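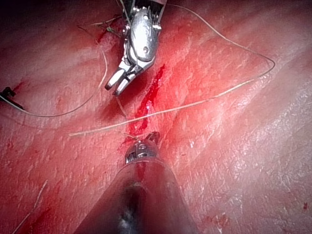
Gus Obi says four weeks before you lift a full kettle, never mind get back behind the wheel, and I think that's nonsense. Sorry Gus! I had my hernia done in February and I was making my own tea the same evening. Slowly, and bent over like a question mark, but I made it. The driving I'll give you. I left that a good while and I was glad I had, the first speed bump nearly finished me.

20 replies · 4 shares

**GusObi**
I didn't say a kettle, I said a full kettle, and I said it's what my ward nurse told me. You're welcome to argue with her, I wasn't brave enough. Everybody gets told something different and that's half the trouble. My brother-in-law had the same operation at the same hospital and his leaflet said "resume normal activities when comfortable". What's normal? He lays patios.

**marrowfat**
OP here, thanks all, this is already more use than the leaflet. To recap for anyone joining: mine's booked, day case, home the same night if all goes well. I live on my own on the second floor with no lift. Work is a desk job at Triltico but it's an 80 mile round trip and the train involves a footbridge. What I really want to know is how long people were off and what they wished they'd got in beforehand. I'm not that bothered about the operation itself, I'll be asleep for it. It's the fortnight after that I keep lying awake over.

**Danai Moschos**
Second floor is fine, honest. I was on the third and I did the stairs once going up and then didn't come down again till the Sunday. One step, both feet, next step, like a toddler. Have somebody behind you carrying the bag.

Things I was glad of: pyjama bottoms a size too big (the waistband!!), a long phone lead, soup in the freezer in single portions, and a wedge pillow. Mine was a Mosex one, bit pricey, but I slept propped up for nine nights and couldn't have managed with ordinary ones, they slide about. Also prunes. I'm not going to say more about prunes but buy them before you go in, not after.

**tealady_jan**
Seconding prunes. Thirding them.

**old_hob**
I'd save your money on the wedge. Two sofa cushions under the mattress did me and cost nothing. Agree about the trousers. Disagree about soup, you try getting a tub out of the bottom drawer of a freezer when you can't bend. Move everything to waist height the night before. Plates, pans, cat food, the lot. I'd left the cat's biscuits in the cupboard under the sink and the pair of us had words about it.

**Danai Moschos**
Oh that's a much better tip than mine, yes. Top drawer for the soup then.

And I still say the wedge! You can't get cushions under a mattress if you're the one who's just been stitched up and there's no one else in the flat.

**old_hob**
You do it before you go in. Same as the prunes.

**GusObi**
Coming back to time off. I went back after two weeks because I felt daft sitting at home looking perfectly well, and by Wednesday dinnertime I was grey. Went home, slept till the next morning. My manager was decent but I'd used up the goodwill by then and it was awkward asking for another week. I'd ask for longer than you think and go back early if you're bored.

**marrowfat**
That's my worry. HR have said they'll "be guided by me" and I don't know what I'm doing!

**PippaG**
Ask at the pre-op. Mine gave me a fit note on the day without me having to chase the GP, but I had to ask for it, they were all set to send me off with just the tablets. And tell them about the commute. Sitting at a desk is one thing and standing up on a train for an hour with people's rucksacks in your stitches is another. Could you do a bit from home to start with?

**marrowfat**
Possibly. I've got a work laptop but it's the old Iwasaki and it weighs as much as a paving slab. I'd have to get someone to bring it over and put it on the table for me.

**nobby_grulon**
Anyone here gone private for theirs? I'm out Grulon way and the wait's been dreadful. Got quoted £2680 all in and I'm dithering. It doesn't hurt much, it just aches by teatime.

**GusObi**
Not me. I waited. I'd check what "all in" means though, a chap at bowls found the follow-up appointment was on top.

**tealady_jan**
I paid for mine and I'd do it again, but I was self-employed and every week I put it off I was turning jobs down. If you're retired and it only aches I'd be inclined to sit tight. Do tell your doctor if it changes, mind. If it goes hard or really painful don't wait for your appointment, go in.

**nobby_grulon**
Ta Jan. Will ring and ask about the follow-up.

**Danai Moschos**
One more for marrowfat and then I'll leave you be. Walk a bit every day, even if it's only to the end of the landing. I did 20 minutes in one go on day five because I was feeling chuffed with myself and paid for it all evening. Little and often. And hold a cushion against your tummy if you're going to cough or laugh. I had to ban my sister from ringing me, she's far too funny.

**marrowfat**
Cushion, prunes, big pyjamas, everything at waist height. I've started a list on the fridge. Still undecided on the wedge, sorry both of you. Will report back once I'm home, if I can reach the laptop.

**old_hob**
Cushions!

Last reply November 2019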